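Re: [bench-arms] Stamping: uneven pressure, camera angle
From: Solène Barbier

Gopinath Nair wrote:
> Are you closing the loop on force or just going to a fixed height?
> And what does the wrist view give you once the jaws are open?

Fixed height for now. The Plakelard driver reports joint current, but the values near the table are too noisy to threshold.
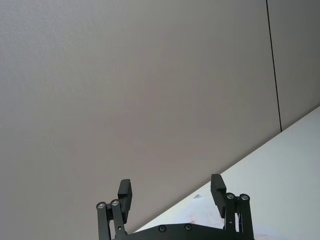 On the wrist view: little. With the jaws open it is mostly wall, plus a wedge of table. I use it to find the paper edge and ignore the rest. Tilting the mount 30 degrees would help — I have not printed the bracket yet.

The chest camera carries most of the load. It has both arms and the paper in one view, and I label contact from it by hand. 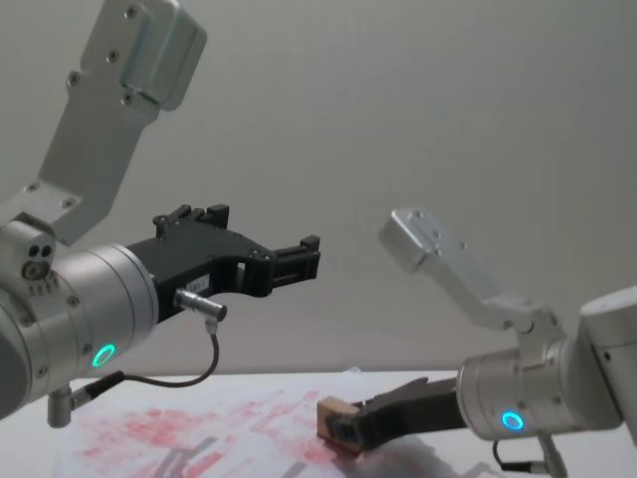
Right arm with the wooden stamp block on the paper, left gripper empty.

Impressions are still blotchy. I suspect the block rocks in the jaws, so I am going to try rubber on the pads before touching the controller. 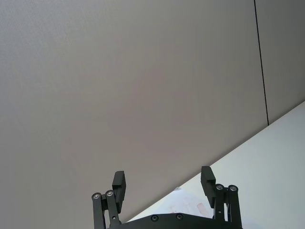
Log so far is 436 presses, all at the same descent speed. Maxence, if you still have the Draltberg compliance plate from March, I would like to borrow it. 2 mm of travel is enough.

Solène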